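Doubters wanted for a home robot open day

Bralham is looking for people to spend an afternoon watching a two-armed robot tidy a floor, and then to tell us in plain words what they think of it. You will be paid for your time. You do not need to know anything about robots, and if you work for a company that sells them, please don't apply.

Who we are

Bralham is a small consumer testing group. We have no stake in the machine and we don't get a cut if you like it. The maker, Isow, is opening its test rooms to visitors on a Tuesday in April and has agreed to let us bring our own panel. I have been to enough of these days to know how they usually go: coffee, a short film, one good run, applause, home. I would like this one to go differently, and that depends on who is in the room.

What the work looks like

Picking things up off a carpet, mostly. The rooms are set up like parts of a home, and the robot has a gripper at the end of each arm. Some of the items are soft and some are the sort of small stuff that ends up on the floor in any house with people in it.
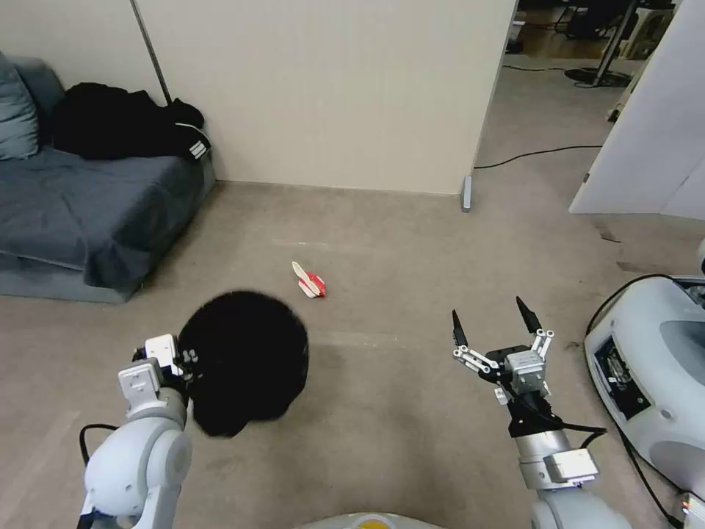 Left gripper holding a black fluffy item, right gripper open, with a small red-and-white item still on the carpet.

I picked that one because it's the kind of moment a sales film skips. A grip on something furry tells you very little about whether you'd want the thing near your cat's bed, or your cat. It also says nothing about how long the job takes, who set out the items, or whether a person was steering. Those are the questions we want you to ask out loud, and to keep asking if the answer is vague.

What you would do

Arrive at 1:30 and sign in. Watch four runs, two in each half of the afternoon. Fill in a score sheet after each run, before you talk to anyone about it. In the second half, panel members get to choose where the items go on the floor. Isow wasn't keen on this part, but it stays in. At the end there is a group talk of an hour or so, led by Pramila Pal, with no Isow staff present.

The later runs include trash. A tissue, a candy wrapper, a bottle, a wastebasket to put them in. It sounds easy, and my three-year-old nephew can do it when bribed, so please judge it by that standard and leave the one in the brochure alone. 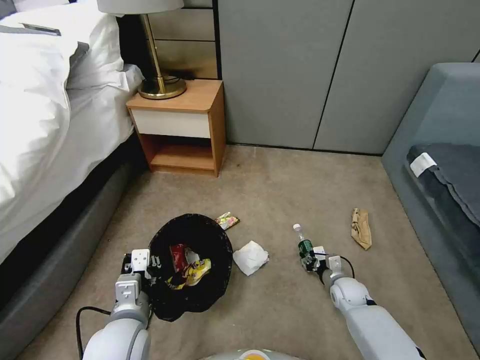 Manju Katiyar wrote back after reading a draft of this notice: I'd come, but I want to know what happens when it gets one wrong. Does somebody step in and reset it, and do we get to see that, or are we sent off for coffee?

You get to see it. We have that in writing. If a run is stopped, the panel stays in the room and the stop goes on the score sheet like everything else.

Who should apply

Anyone over 18 who does a fair share of the cleaning where they live. We would especially like to hear from people who have bought a gadget for the house and regretted it. Renters, parents, pet owners and people who find bending down hard are all welcome. Fans of robots may apply too, but they will have to put up with the rest of us.

You should be able to sit or stand for up to an hour at a time and write short notes in English. Chairs are provided. Tell us if you need step-free access or a large-print score sheet.

Pay and places

The fee is $80, paid the same week, whatever you say about the robot. Travel is paid on top if you keep your receipts. No gift bags, and no discount codes from Isow - we asked them to leave those at the office.

How to apply

Send a few lines to Akash Chaturvedi at the Bralham office with the subject line "Panel 749". Say who you live with, what ends up on your floor, and one thing you would need to see before you let a machine like this into your home. Please don't send a resume.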